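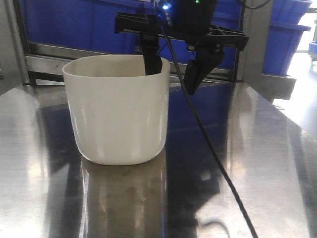 How long should bread dough rest in the fridge overnight?
Between 8 and 13 hours suits most plain white doughs, and a wetter dough does better near the short end.

Marion Kerr has baked for the town of Corkby for five years, and she still writes the resting time on a strip of tape. Her shop, Tennant, opened in September with one oven and a short menu. The loaf people ask for is a flat, dark-crusted round she calls the Omis.

She mixes in the afternoon and shapes before supper. The dough goes into the cold with a little oil and a lid. By morning it has spread and smells faintly sour.

"If it's slow, I leave it alone," Kerr says. "Warm kitchens ruin more bread than cold ones."

Her flour comes from a mill in Briltetow. It takes more water than store flour, so home bakers should add theirs a spoonful at a time.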